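Marngate publishes set-up and care schedule for its Wisen handling cell

Apr 8, 2022

Marngate has today published the full set-up and maintenance schedule for its Wisen cell, the two-finger gripper station used for handling cups and other tableware. The schedule replaces the notes issued with the cell last August.

Under the new schedule, the finger pads are to be wiped after every 500 grips and changed when they no longer close evenly. Opening width is to be checked at the start of each shift. Any change to the grip settings must first be run in the simulated kitchen, where the gripper is tried on a white mug, before it is loaded on to the cell.

"A worn pad shows itself slowly, and it is easy to miss," said Kibet Khaemba, head of maintenance at Marngate. "We have set the checks so that a full inspection takes about 40 minutes."

Copies of the schedule may be obtained from the Marngate service desk.

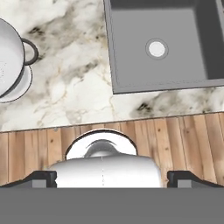 Akinyi Mugo said that the start-of-shift check was welcome, but asked that the pad change be given a fixed limit as well, as two fitters would seldom agree on what counts as closing evenly.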